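Sodside

When the second page of the county map came out of the tube, Rosaire Li actually whooped. Sandrine Guillot, who had been asleep against the truck window, sat straight up and spilled cold coffee into her boot.

"Look at it! Look at the contour lines!"

"I'm looking at my sock," said Sandrine.

But she looked, because it was impossible not to when Rosaire got going. The Trarka pipeline route ran down from the ridge in a thick red line, easy as a kid's drawing, and right where it crossed above Sodside the brown lines bunched up so tight they nearly turned solid. Thirty-foot pipe on a slope like that! And underneath it, running out of the hill in six or seven tiny blue threads, were the springs that fed every well in the valley.

"They said gentle grade," Rosaire said. "It's in the filing. Gentle grade, stable soils."

"Then let's go stand on it."

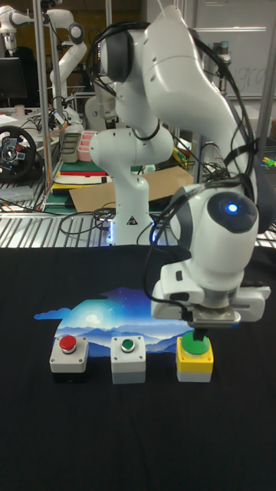

They left the truck at the Gilberg gate a little after sunrise and climbed. It was May and the whole hillside was showing off, trillium everywhere, warblers going like tiny sewing machines, and a smell of wet leaves that Rosaire would have bottled if she could. She had a shovel, a hand level and a bag of orange flags. Sandrine had the lunch, the notebook and the opinions.

The first spring was exactly where the map put it. So was the next one. The third wasn't on any map at all! It came bubbling up between two roots, clear as a window, and a fat spotted salamander was sitting in it like a man in a bathtub.

"Oh, hello," whispered Rosaire, and she got down on her stomach in the mud.

Sandrine wrote: Spring, unmapped. 19 paces below survey stake. One resident, unbothered.
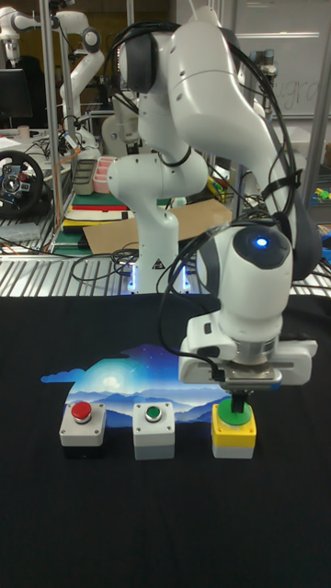 The Hearing

The state held it in the Holanda grange hall at seven in the evening, and there weren't enough chairs. People stood along the walls in their barn coats. The man from Trarka had a very good map of his own, with the hills colored a soft, friendly green, and he talked for 30 minutes about restoration and seed mixes.

Then they called speaker 13, and that was Rosaire.

She had practiced in the truck. She had practiced to the dog. She walked up there with her shaking hands and her jar of springwater, and every word of it flew straight out of her head, so she just told them. She told them about the roots and the mud, and how she had pushed a shovel into that stable soil and it went in to the handle like cake. She told them about the old slide scar under the beeches, where all the trunks curved at the bottom because the ground had been creeping out from under them since before her grandmother was born. Curved like fishhooks, a whole grove of them!

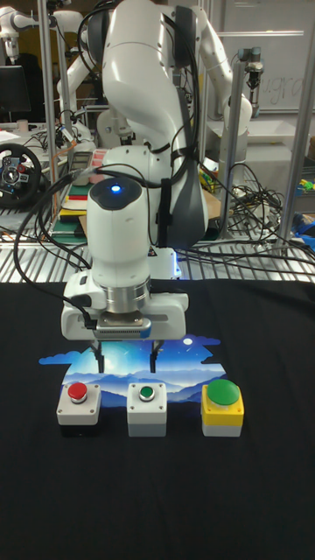

"And how many springs did you find, ma'am?" asked the hearing officer. He had put down his pen a while ago and now he picked it up again.

Rosaire turned around. Sandrine was already holding up the notebook, open to the page, with a muddy thumbprint across one corner.

"Well, come on up here," said the hearing officer, and he moved his water glass over to make room for it.

Sandrine read them out one at a time, with the distances. It took a while. The man from Trarka asked if he could have a copy, and she said he could have one when the state did. Somebody at the back laughed, and then a farmer Rosaire had never met stood up without being called and said there was another spring behind his barn, a good one, and did they want to see that too?

"Yes!" said Rosaire, much too loudly, right into the microphone. "Tomorrow? Is tomorrow okay?"

He said tomorrow was fine, but to come after milking and wear better boots.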